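Stekudcombe Play Goods Support
Ticket 693: Lidded picnic basket with play food, lid cord, lining and one stray piece
Status: Open, waiting on supplier
Product line: Brotano
Opened: August 2, 2024

Customer's original message

I bought the Brotano lidded basket with the play vegetables in July and I have three problems with it. First, the lid won't stay down. The string at the front is supposed to hold it shut, according to the card, but there's nothing on the lid for it to tie to except the little loop on top, and it barely reaches. Second, the green lining rides up and bunches along the rim, so the lid sits on a roll of fabric. Third, there was a dark round fruit in the box that isn't on the contents card. I'd like to know if I got someone else's fruit, and if so, what I'm missing.

I've already read the help page. It says to "gently press the lid until seated." I pressed it. It did not seat.

Support, first reply

Thank you for getting in touch. Please try the following and tell us what happens.
1. Take all the play food out.
2. Smooth the lining down into the corners with your hand.
3. Close the lid with the basket empty.
4. Pass the front string through the loop on the lid and tie it.
Baskets made from natural fiber can relax over time, and many customers find the lid fits better after a few weeks of use.

Customer reply

I did all four steps. With the basket empty and the lining flattened, the lid goes down most of the way and rocks on the two back corners. With the cucumber in, it doesn't go down at all unless the cucumber is on the diagonal. Straight along the back, it pushes the lining up again.

On the string: I can get it through the loop, but then there's only enough left for half a knot. Your card shows a bow. I'd like to see the basket that bow was tied on.

I don't accept that it will relax. I've heard the same thing about shoes.

Could somebody answer the question about the fruit?

Support, second reply

Sorry for skipping that. The contents card for this set lists a cucumber, a carrot, a radish and leafy greens. There is no fruit on it. Dotmont packs this set and also packs a separate fruit set for us, so a mix-up is possible. Could you confirm that none of the pieces on the card are missing?

For the lid, please measure the string from the knot at the weave to its tip, and tell us whether the lining is stitched to the basket or loose.

Customer reply

Nothing on the card is missing, if the small white thing is meant to be the radish. I'd have called it an onion.

The string is 318 mm. The lining is tacked at the corners and free everywhere else, so of course it moves. I pinned it to the weave with two clothespins overnight and the lid closed better the next morning, with the pins off. By lunch the fabric had crept back. So the lining is at least half the trouble, whatever anyone says about natural fiber.

I also tried:
Turning the lid end for end. Slightly worse.
Wetting the rim and weighting the lid with a cookbook, which someone on a forum swore by. No change that I could see, and now the cookbook has a mark on it.
Tying a longer piece of kitchen string onto the one supplied. That works. It also looks like I tied up a ham.

As for the fruit, it's very dark, brown going to purple, with tiny orange-brown specks on the skin. My first guess was a plum and my second was a passion fruit. Neither of them is a vegetable.

Internal note, support desk

Asked Dotmont for the sewing spec on the green liner. Their answer was that the liner is "self-positioning." I asked what positions it. No reply yet.

Looked up earlier tickets. Ticket 374 has the same complaint about the lining and was closed as "customer advised to smooth fabric." That isn't a fix. The customer on that one never wrote back, and I wouldn't take it as proof that smoothing worked.

The string spec is a separate matter. The drawing calls for enough length to reach the loop and make a bow, but gives no number. Ours hangs down past the bottom of the basket when the lid is up, and I suspect that convinced everybody it was long enough. Hanging down the front is a shorter trip than going over the rim and across to the middle of the lid.

Dotmont suggested the customer may have put the fruit in the basket from another toy set. The customer says there is no other toy set in the house. I have no reason to doubt it, and the question should have been asked more politely.

Support, third reply

We think you're right about the lining.

Customer reply, with attachments

Basket open, then the fruit, both on a checked surface.
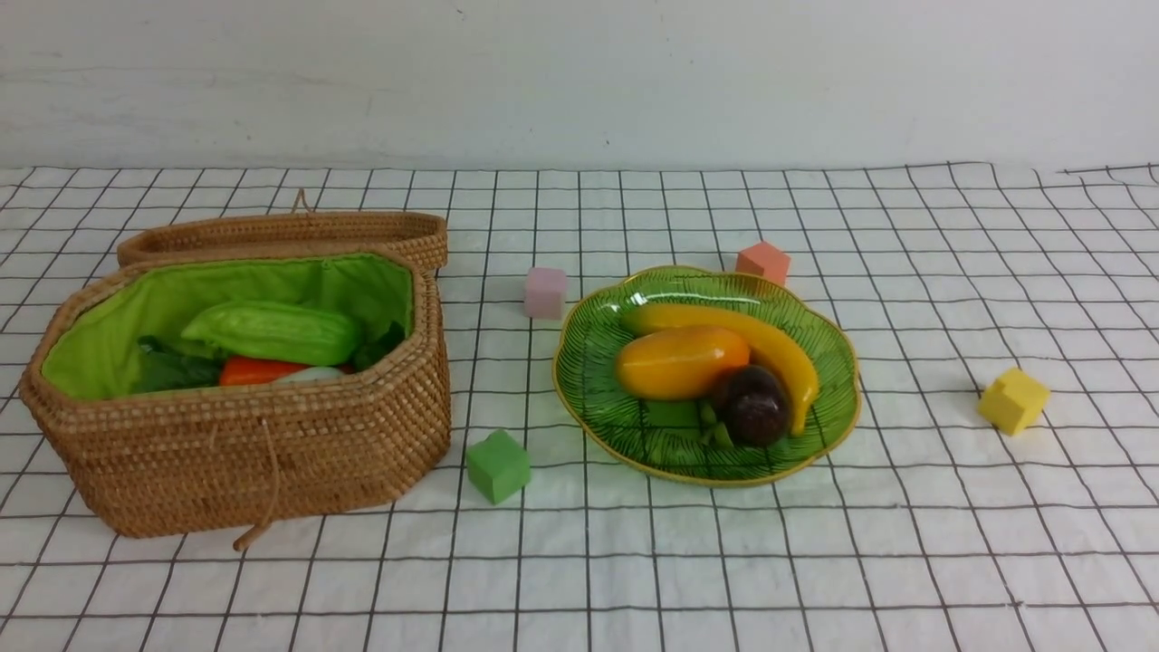
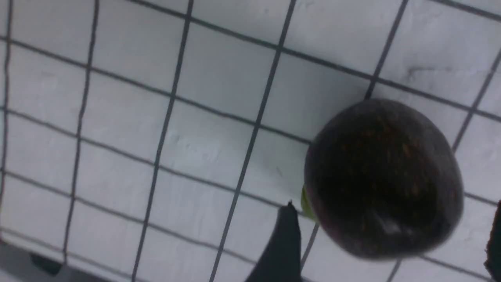 Offer and next steps

Lining: We'll mail a replacement liner with ties at the corners, taken from the Maillard basket, which has the same inside measurements on paper. Please try it before throwing out the old one. We haven't fitted it to this basket ourselves.

String: A longer cord goes in the same envelope. Thread it through the same spot in the front weave and knot it on the inside.

Fruit: Keep it. Dotmont has been asked which set it belongs to. If a piece turns out to be missing from your box after all, we'll send it.

Refund: If the lid still rocks with the new liner in place, we'll take the basket back within 36 days of this reply, postage paid by us.

Customer reply

Fine. I'll fit the liner when it comes and report on the lid with the cucumber in, both ways. "The same on paper" doesn't fill me with confidence, so please leave this ticket open until I've tried it, and don't mark it solved the day the envelope goes out.

Support

Left open. The automatic closing timer has been switched off for this ticket.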